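Galería: la celda de preparación de juegos de Moura

Parada del miércoles y vuelta al trabajo

La celda de dos brazos de la nave de Moura prepara juegos de componentes eléctricos para la línea de montaje Broltach. Cada juego lleva un microinterruptor, una placa redonda roja, un mazo de cables gris y otro de varios colores. Los brazos toman las piezas de las bandejas naranjas y las dejan en la bandeja de acero del centro, que después pasa a montaje.

El miércoles, durante una tanda prevista de más de 100 juegos, los dos brazos se tocaron sobre la bandeja central. No hubo heridos. Se dañaron un microinterruptor y el dedo de una de las pinzas. La celda estuvo parada el resto del turno y al día siguiente trabajó solo en velocidad reducida.

Publicamos aquí el resumen de lo ocurrido, que ya se leyó en la reunión de turno, junto con la galería del puesto. Los compañeros de Ekell que tienen una celda igual nos habían pedido las dos cosas.

Qué pasó

La tanda empezó a las 8:30 sin avisos. Los primeros juegos salieron bien, con alguna repetición de agarre en los mazos largos, que es lo habitual en esta celda. A media mañana se rellenaron las bandejas y se reanudó el programa desde el mismo punto.

En el juego 64 el brazo izquierdo tomó el microinterruptor por los cables y no por el cuerpo. La pinza cerró, el sensor de apertura dio un valor dentro de margen y el programa siguió. Al llegar a la bandeja central, la pieza colgaba más baja de lo previsto y arrastró el papel del fondo. El brazo abrió la pinza, pero uno de los cables quedó enganchado en el dedo. La subida se hizo más lenta porque el control detectó resistencia.

El brazo derecho esperaba con un mazo de colores. Recibió la señal de zona libre y entró cuando el izquierdo todavía no había salido. El contacto fue de pinza contra muñeca, a velocidad de trabajo. El derecho se detuvo en el acto por exceso de fuerza. El izquierdo siguió subiendo tres segundos más, hasta que el operario pulsó la seta de emergencia.

Esos tres segundos son la parte grave del asunto. El golpe fue flojo y el material dañado cuesta poco, pero un brazo no debe seguir en marcha cuando el otro está en parada de protección.

Qué se encontró

La señal de zona libre se daba al abrir la pinza. Así se dejó en la puesta en marcha para ganar tiempo de ciclo, con el cálculo de que el brazo tarda siempre lo mismo en salir. En condiciones normales el margen basta. Con una pieza enganchada, no.

La parada de protección de un brazo no llegaba al otro. La seta sí corta los dos, y eso se comprueba cada semana. La parada por exceso de fuerza va por otra entrada del controlador Aren, y en esta celda esa entrada estaba sin asignar en el brazo izquierdo. No constaba en la lista de comprobaciones, de modo que pasó la recepción y todas las revisiones posteriores.

El sensor de apertura no distingue entre un cuerpo de interruptor cogido de canto y un haz de cables apretado. Los dos valores caen en el mismo margen. Se repitió a mano con varias piezas y el resultado fue el mismo.

En el relleno de media mañana los interruptores se echaron en la bandeja sin orientar, y varios quedaron con los cables por encima del cuerpo. La instrucción del puesto no decía nada sobre esto, así que no se considera error del operario.

Qué se ha cambiado

La zona central se libera ahora por posición. El brazo tiene que estar fuera del volumen común, con la muñeca por encima de la altura de paso, antes de que el otro pueda entrar. El ciclo se alarga un poco y se acepta.

Las paradas de protección de los dos brazos están cruzadas. Si se detiene uno, se detiene el otro, sea cual sea la causa. La prueba se hace al principio de cada turno, con la celda vacía de piezas, y se apunta en la hoja del puesto.

La velocidad en la zona central queda al 60 % hasta nuevo aviso. En el resto del recorrido no cambia.

Después de cada agarre de interruptor el brazo se para un instante en alto y la cámara comprueba que el cuerpo está entre los dedos. Si no lo ve, devuelve la pieza a su bandeja y lo intenta con otra. Al tercer fallo seguido avisa y espera.

El relleno de bandejas se hace con los cables extendidos hacia un lado. Se ha añadido a la instrucción y hay una copia plastificada en el puesto.

Fotos

Puesto de preparación de juegos, nave de Moura. 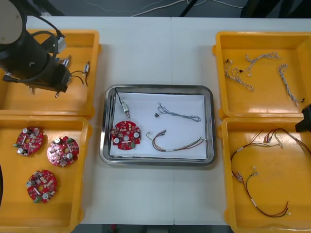 El brazo izquierdo sobre la bandeja de microinterruptores. En el centro, la bandeja de acero con papel, con placa, interruptor y los dos mazos.

Notas para quien tenga una celda igual

Mirad primero la asignación de entradas de los dos controladores. Se ve en la pantalla de configuración de seguridad y se tarda muy poco. En la nuestra el brazo derecho estaba bien y el izquierdo no, y por eso conviene abrir las dos pantallas y no dar por hecho que son iguales.

La prueba de la seta no sirve para comprobar el cruce de paradas. Hay que provocar una parada de protección en un brazo, en velocidad reducida, y ver que el otro se detiene. Luego al revés.

Los mazos de colores dan menos problemas de agarre que los interruptores, pero ocupan más sitio y a veces una punta queda fuera de la bandeja. No hemos tenido ningún enganche por esa causa. Aun así, el nuevo volumen común se ha calculado contando con un mazo colgando de la pinza.

Las placas no han intervenido en el incidente. Se revisó la del juego 64 y no tenía marcas, pero se apartó igualmente y no fue a montaje.

El papel del fondo de la bandeja central se mantiene. Se propuso quitarlo para que no se arrastre, y montaje pidió conservarlo para no rayar las piezas contra el acero. Estamos probando a sujetarlo por las esquinas. Si alguien en Ekell usa otra cosa, que nos lo diga.

Pendiente

Falta la pinza nueva para el brazo izquierdo. El dedo dañado se sustituyó por el de repuesto y cierra bien, pero la superficie de goma es de otra partida y resbala algo más con los mazos grises.

Falta también pasar el cambio de la lista de recepción a Broltach, para que la comprobación de paradas cruzadas figure en todas las celdas de dos brazos y no solo en esta.

Las tandas largas siguen con un operario presente en el puesto durante todo el ciclo. La celda no se deja sola en los descansos: se para, se retiran las piezas de las pinzas y se reanuda a la vuelta.

Las dudas sobre la configuración de los controladores, al buzón de mantenimiento de Moura. Las de la instrucción de relleno, al responsable de turno.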